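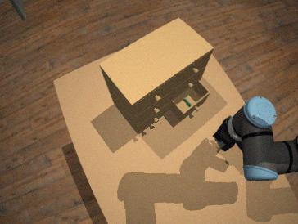
我要替隔夜的咖喱说句话。

刚出锅的咖喱当然好吃，热气腾腾，谁也不会拒绝。可是真要让我挑，我永远挑第二天那一锅！洋葱已经化得找不到了，土豆的边角磨圆，融进汤里，香料也不再各说各的，孜然、姜黄、香菜籽全都收了脾气，舀一勺浇在白饭上，稠得慢慢往下淌。我第一次认真想这件事，是四月在Lindsay租房子的时候，厨房小得转不开身，一周只肯开一次大火，于是每到星期六就煮一大锅，连着吃两天，吃着吃着就发现自己总在盼着星期天。

朋友Alasdair Ritchie不同意。他是那种站在灶台边上就要开吃的人，认为香料的香气一过夜就跑掉一半，剩下的只是“一锅有味道的糊”。他说的有一部分我承认：柠檬叶、鲜香菜、最后撒的那一撮葛拉姆马萨拉，确实留不住。但这个好办呀，第二天热的时候再补一点就是了！小锅里化一勺黄油，丢几粒芥末籽，听它噼里啪啦跳完，连油带籽浇下去，整锅都醒过来了。

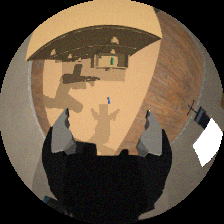
说到洋葱，我的意见更固执一些。很多菜谱写“炒至透明”，五分钟了事，我觉得太可惜了。我现在的分量是洋葱300克，鸡腿肉800克，洋葱切细丝，中小火炒足21分钟，炒到深棕色、锅底有点粘，加一勺水刮起来，再炒。第一次这么做的人多半会中途怀疑自己，觉得快糊了，其实还早着呢。只要没有焦苦味，就接着炒。这一步做足了，后面用什么牌子的咖喱粉都差不到哪里去。

也有人问要不要放苹果、巧克力、速溶咖啡。我都试过，苹果我喜欢，擦成泥，半个就够；巧克力放一小块，颜色漂亮，味道嘛，我尝不出太大区别；咖啡我不会再放第二次了。Riltbridge有家小馆子往咖喱里加腌梅子，酸得很特别，我回家仿了三次都不像，至今还在琢磨。

保存倒是要讲究。煮好以后别整锅晾在灶上过夜，分到浅一点的盒子里，散散热就进冰箱，第二天只热要吃的那一份，热到咕嘟冒泡，中间翻几次底。土豆多的咖喱不太适合冷冻，化开以后会发沙，想冻的话我会先把土豆挑出来吃掉（这活儿我很乐意干）。

至于配什么，米饭、馕、乌冬都好。我最近迷上的是烤得很脆的厚片吐司，中间压个坑，把隔夜咖喱填进去，上面打一个蛋，进烤箱烤到蛋白刚刚凝住。早饭就吃这个，Alasdair来过一回，吃了两片，嘴上还是不肯认输，走的时候倒问我锅里还有没有剩。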